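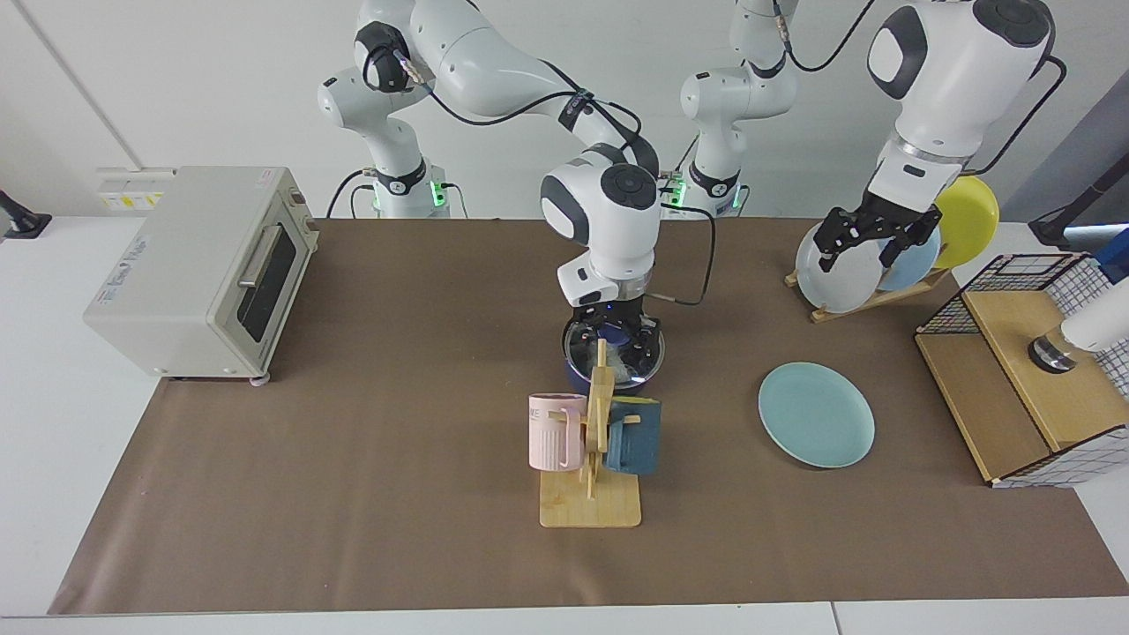 工单：餐具归位任务，双臂同时作业时中途停住

状态：处理中
优先级：中
所属项目：Semadside 家务任务评估
设备：双臂工作台，Govel 控制软件
提交方：Fusmont 应用测试组
受理方：Hrynyshyn 技术支持

一、问题描述

任务内容是把桌面上的餐具收拾好：盘子竖着插进木制沥水架，杯子挂到木杯架上，碗里的杂物清掉以后把碗放到指定位置。左右臂分工，左臂管盘子，右臂管碗和杯子。

单臂跑的时候基本没问题。两条臂一起跑，程序会在左臂夹着白盘子、右臂夹着深蓝色碗的时候停下来，两边都不松爪，也不报错。界面上任务状态一直是“执行中”，只能人工点停止。

停住时两条臂底座的指示灯都是绿色，按手册绿色代表正常，所以值班的人一开始没发现。周日晚上那一轮停了很久才有人去看。

二、复现步骤

1. 餐具按标准布局摆好，桌面铺牛皮纸色垫子，杯架放在前面中间，沥水架放在后面偏右。
2. 碗里放一团揉皱的透明保鲜膜。
3. 在 Govel 里选“餐具归位，双臂”，速度用默认档。
4. 启动，等左臂开始往架子里放盘子。

连续跑了50轮，停住9轮。把碗里的保鲜膜拿掉再跑，没有出现过。

三、提交方已经做过的检查

重启控制软件：无效，下一批照样出现。
重新标定左右臂坐标：无效。
更换右爪指尖垫：无效。
检查线缆：腕部到底座的黑色线缆没有破皮，接头拧紧，手动转动关节时信号不断。
降低速度到半速：停住的次数少了，没有消失。
挪走杯架：停住的情况还有，说明不是杯架挡路造成的。

四、支持回复（第一次）

请上传停住前后的关节日志和任务树日志。另外请确认两件事：左爪放盘子时有没有收到“已到位”信号；右臂停住时在等哪一个条件。

五、提交方回复

日志已上传。左臂没有收到“已到位”。从力传感器曲线看，盘子边缘已经碰到架子底部，但是松爪的门限没达到，左臂就一直夹着。右臂在等“碗内物体识别完成”，识别结果在“空”和“非空”之间来回跳，没有稳定下来。

补充一点：任务树里左臂松爪之前要申请共享区域的锁，而锁在右臂手里。右臂要等识别稳定才放锁。

六、支持回复（第二次）

原因基本清楚，是两个问题叠在一起。

第一个是识别。保鲜膜是透明的，又是皱的，放在深色碗里，反光位置随视角变化，模型置信度刚好落在门限两侧。换成纸团或者果皮，应当不会跳。

第二个是锁。共享区域的锁没有超时，右臂识别不出结果就永远不放，左臂也就永远等。任务树把“等待”算作“执行”，因此界面不报错，指示灯也不变。

临时处理办法：
1. 识别节点加上超时，超过3秒没有稳定结果，一律按“非空”处理，走倾倒动作。
2. 右臂进入识别之前先释放共享区域的锁，识别完再重新申请。
3. 左爪松爪门限调低一档。调完先用塑料盘试，别直接上瓷盘。
4. 监控页打开“等待时长”一栏，默认是隐藏的。

七、提交方验证结果

按上面四条改完，同样布局又跑了50轮，没有再停住。但是出现了新情况，有2轮倾倒动作做完以后保鲜膜还贴在碗壁上，程序认为已经倒空，直接把碗放下了。

左爪门限调低以后，黄色盘子有一次插得偏斜，靠在前面的盘子上，没有掉。这一条我们可以接受。

八、支持回复（第三次）

保鲜膜粘在碗壁上，倾倒解决不了。可选的做法是用另一只爪子把它捏出来，不过现有抓取模型没有针对薄膜类物体训练过，成功率不敢保证。建议先把这类物体列入“人工处理”，识别到以后把碗放到旁边并发提醒。

锁的问题会在 Govel 下个版本里改，届时超时默认打开，“等待”单独显示为一种状态。

九、提交方意见

同意先转人工。另外，这张工单会附在 Semadside 的阶段评估后面，评估要回答的问题是这套设备现在能不能放到员工茶水间，晚上没人的时候自己收拾餐具。就目前结果写几条，供支持方核对：

盘子上架可以做。位置固定、架子固定的前提下，盘子竖放进沥水架的成功率够用，速度比人慢不少，夜间跑没有关系。

杯子上杯架可以做，但杯柄朝向要在一定范围内。杯柄背对右臂的时候需要先转一下，偶尔转不到位。

碗里有残留物的情况还不行。茶水间收回来的碗，里面什么都可能有，纸巾、茶包、保鲜膜都常见。要人先倒一遍，省下来的工时就很有限了。

无人值守还不行。这次的毛病本身不大，麻烦在于停住以后没有任何提示。等新版本的状态显示上线，再单独测一轮夜间运行。

十、待办

支持方：提供带锁超时的测试版，预计一月。
支持方：核对第九节的说法，有出入的直接在工单里改。
提交方：收集透明和半透明残留物的图像，深色碗、浅色碗都要。
提交方：把“等待时长”报警接到值班群。
提交方：夜间运行测试另开工单，编号回填到这里。

本工单在测试版验证之前保持打开。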